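Notes from the pit wall, Brusholm in October

I have been meaning to write this up ever since we got home, and then the washing machine broke, and then I got the cold that was going around the paddock, so if the details have gone a bit soft in the middle you'll have to forgive me. I still have the lap chart, at least. It has coffee on it and the bottom corner is missing, but most of the race is there.

For anyone new, I help run a kart endurance team called Vultoner. I say "help run," but what I do is hold the board, keep the lap chart, worry about fuel, and make sure people have eaten something before they get in. We are not a fast team. We are a tidy team, mostly, and on a good day tidy gets you further up the order than you'd expect, especially when it's cold and everyone's hands have stopped working.

Brusholm is our last race of the year, and it's my favorite even though I complain about it every single time. The track sits in a dip with trees along the back straight, so the sun doesn't reach the far hairpin until lunchtime, and the leaves come down right onto the racing line. They sweep it in the morning, and by the time the karts go out for practice it's covered again. The drivers all have opinions about the leaves. One of ours swears they're worse than rain. Another says you can't feel them at all and it's all in the mind (that one went off at the hairpin in practice, so draw your own conclusions).

The format is simple enough. Four hours, a Le Mans-style start where everyone runs across the track like they're late for a bus, and you refuel in the marked area with the engine off and the driver out. You can change drivers whenever you like so long as everybody does their minimum time. I love the format. It gives you room to be clever, and it gives you a great deal of room to be an idiot too, and I've now done both at Brusholm.

We brought the Duda again. I know, I know. A few of you told me after the summer that we should have moved on to something newer, and you're probably right, but I'm fond of that kart. It's heavy and a bit dull on turn-in, and the seat has been patched so often that there's more patch than seat, but it looks after its rear tires like nothing else we've had. Over a long run that matters. Our driver with the bad knee can get in and out of it without swearing, too, and that saves more time at a stop than you'd think!

Practice was cold. I had my big coat on, and a hat, and then a second hat over the first hat, and I was still hopping from foot to foot by the fence. The Duda came in with the chain singing, so we lost a good chunk of the session sorting out the tension, and then it was fine, and then it went out again and the times were perfectly ordinary. I wrote "ordinary" on the chart. I was pleased with ordinary.

Now, the timing. The club has moved over to Widoso this season, so everything comes up on your phone, sectors and gaps and who's in the pits, and people stand along the wall staring down at their hands while the actual race goes by in front of them. I was very grumpy about it in the spring. I've softened. It's lovely to be able to see the gap to the kart ahead without having to click a stopwatch and do sums with gloves on. But I kept the paper chart going all the same, and I'm glad I did, and I'll get to that.

The start was a mess, as usual. Our starter is quick on foot but got his sleeve caught on the steering wheel as he dropped in, and we came away near the back with a lot of karts all going into the first corner at once. I can't watch that bit. I looked at the trees. When I looked back they had all come out the other side except for somebody in a green kart facing the wrong way, waving politely at everybody as they went past.

From there the first stint was just lovely. He picked people off without any drama, a place here, a place there, mostly under braking for the hairpin where the track was still damp. He's very patient, that driver. He'll sit behind someone for ages until they get bored and make a mistake, and then he's gone. I put "P" and an arrow on the board to ask whether he wanted to come in, and he shook his head, so we left him out. In hindsight I should have brought him in then. There was a gap in the traffic and we'd have come out with clear track. But he was happy and the times were coming down, and it's very hard to call in somebody who's enjoying himself.

Our first stop was good. Calm, quick, no spilled fuel. The second driver went out and did exactly what she always does, which is lap after lap within a blink of each other, as if somebody had set her on a shelf and wound her up. I've tried to explain to people who don't follow this stuff why that's so beautiful to watch and I can never quite do it. If you've ever watched someone really good roll out pastry, it's a bit like that. Nothing happens, over and over, perfectly.

Somewhere past the halfway point the Widoso screen froze. Mine went first, and then I heard someone farther down the wall say a rude word, and then there was a kind of ripple as people started tapping at their phones and holding them up toward the sky. I'm told the signal in the dip is to blame and the app itself was working. Either way, for a good while the only people on the pit wall with any idea where they were in the race were me, with my coffee-stained chart, and a gentleman from another team with a proper old lap board and a pencil on a string. We compared notes. We agreed on nearly everything! I felt about nine feet tall.

And then I made my mistake, of course. You knew it was coming.

I'd been writing so carefully about everybody else's laps, and getting so much enjoyment out of people leaning over my shoulder to ask me things, that I lost track of our own fuel. I had the stop marked on the chart. I'd circled it and everything. I just didn't look at the circle. By the time I did, she was three laps past it and I was running along the fence with the board held over my head like a lunatic. She saw it, she put her hand up, and she came in next time around with the engine coughing on the way down the lane. We got away with it. The only thing it cost was a bit of time while the engine sulked after the refill and didn't want to catch.

I apologized to everyone. Nobody was cross, which made me feel worse.

Our last driver took it to the flag, and by then the sun had come right round and the track was as good as it gets at Brusholm at that end of the year. He drove the wheels off it. Widoso came back to life in time for me to watch the gap to the kart in front shrinking, sector by sector, and I have to admit that this was much more exciting than my pencil would have been. He got to the back of them on the run to the line and ran out of road. We finished two places higher than last year, and I've been told very firmly that I'm not allowed to say where we'd have been without the fuel business.

A few things I want to remember for next season, mainly for my own benefit, so skip this if you're only here for the racing:

The Duda needs a new brake line before anybody sits in it again. It's on the list.

We should practice the running start. It feels silly doing it in a parking lot but it would be worth it, and somebody needs to tape down those sleeves.

I want a bigger board. The numbers I have are fine in daylight and hopeless under the trees.

Fuel gets its own sheet of paper. Its own clip too, in a loud color, kept well away from the chart.

And I think three drivers is right for us. We talked about adding another, and on paper it makes for shorter stints and fresher arms, but every extra driver means an extra change, and our changes are only good when we don't have to do too many of them. Besides, you get to know each other's seat inserts. There's a comfort in that.

The drive home took forever and we had the heater on full the whole way with the windows steaming up. Everyone but me fell asleep. I went over the race in my head, every stop, and came to the view that the one to regret is the very first, when we left him out. The fuel scare looks worse on the chart, but if we'd taken that gap in the traffic we'd have had some time in hand to waste later on. I'd be curious what the rest of you make of it.

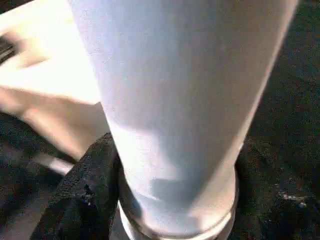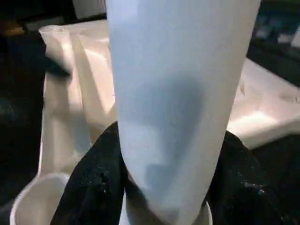

One comment so far

I was a couple of pits down from you at Brusholm and I think you're being hard on yourself over that first stop. We did take the gap, and we came out right behind a train of slower karts that caught up with us at the hairpin and wouldn't let anybody by. Lost far more than we gained. Your driver was in clean air and getting quicker, so I'd have left him there too. Agree with you completely about fuel having its own sheet. Ours is taped to the inside of the toolbox lid and we still forgot to look at it in the summer. Is the Duda staying for next year, then?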